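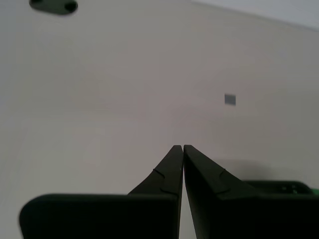

Sundance Half – road closures and parking

millrace_runner
05/03/2021
Course map is up. Start moved to Prendergast Avenue, so Prendergast is closed from 5 to 10 am between the depot and the river. Field is capped at 1,000 this year. Does anyone know if the Volten Street bridge stays open to cars?

hillrepeats
Closed until the last walker is over. Same as the June 10K. If you live on the north side, move your car the night before.

oldtownpat
That's five hours with one way out of the neighborhood. The June race had 785 finishers and I still sat at the barrier for 40 minutes. They should run it out by the reservoir.

millrace_runner
The reservoir road has no shoulder and nowhere to park. I'd take the bridge.

oldtownpat
You don't live next to the bridge.

derkex_lot_b
The Derkex lot is free for runners but the gate shuts at 5:30. After that use the street spots east of Prendergast. Bib pickup is in the Derkex lobby, no race-day pickup.

hillrepeats
Cap isn't 1,000 by the way. Entry list shows 1,003.

millrace_runner
Probably transfers. I got bib 2,139, so the numbers don't mean much.

slowbutsteady
Is anyone wearing trail shoes for the gravel mile past Volten? I only have road shoes.

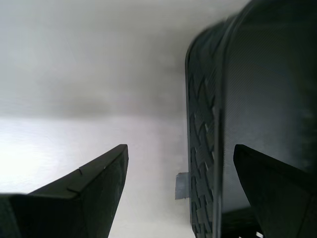

Dark gray, close up

hillrepeats
Road shoes are fine. It's packed gravel – I've run it in worse.

oldtownpat
I emailed the city about the bridge. Will post if they answer.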